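Open day at the Moynihan print lab
Posted Wednesday, February 10, 2021

So I finally got myself out to Nevton for the Moynihan open day! If you've been reading for a while you'll know I've been whingeing about the colours in my prints since Christmas, and a few of you told me to go and ask the people who do it for a living. It's about 160 kilometres each way from my place and the car's air con is cooked, so please appreciate the effort.

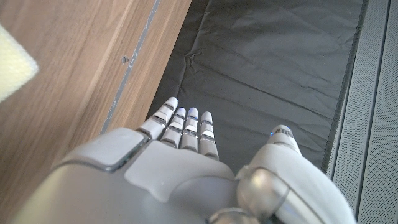
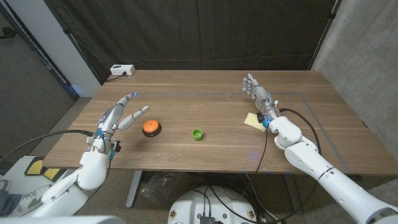

Paper was the first stop on the tour and I could have stayed there all arvo. They had 17 stocks laid out with the same portrait printed on every one, and you were allowed to pick them up (with gloves on, very fancy). I'd always ordered gloss because that's what the chemist gave us growing up, but gloss in a room with a big window is basically a mirror. The one I fell for is called Flolarlow, a soft cotton matte with a bit of tooth to it. It's gorgeous on skin but it does swallow fine detail, so anything with a lot of texture, like the streaky brown grain on that table in the second photo, would come out gentler than it looks on your screen. A tiny block of bright colour like the orange button holds up much better, apparently. If your blog is all flat lays on timber, ask for lustre instead and thank me later.

Then we went through to the printing room, which smells like a new shower curtain. Jarmo Kokkonen looks after the big printers and he was so patient with us. I asked my question, the one I'd driven all that way for: why do my prints come out so much darker than my laptop? He asked how bright I keep my screen. Full, obviously. He gave me a look.

Most of us are editing on screens that are way too bright, he said, so we pull the exposure down until it looks nice and the printer does exactly as it's told. He had me turn my brightness down to about half and open the same file again, and oh, it was mud. Every photo I edited in January is mud. I've got a whole month to redo.

They use a thing called Clarix to profile their monitors, a little puck that hangs over the screen while it flashes colours at itself. I didn't buy one. I wanted one quite badly, but I'd already said yes to the test print pack, which is 8 small prints of your own files on whichever papers you like. Mine are in the post. I'll put them up here next to the originals when they turn up, mud and all.

Couple of practical bits if you want to go to the next one. Parking is around the back off the laneway and it fills up early. Bring your files on a USB stick as JPEGs, sRGB, full size -- the bloke in front of me only had his on Instagram and they couldn't do much with them. There's a sausage sizzle but they ran out of onions before 2, so eat first. And take a cardi, because the paper store is kept properly cold and I was in a sundress like a goose.

The framing room was shut while I was there -- they're doing a separate day for that and I've put my name down. Leave me your framing questions in the comments and I'll take the list with me.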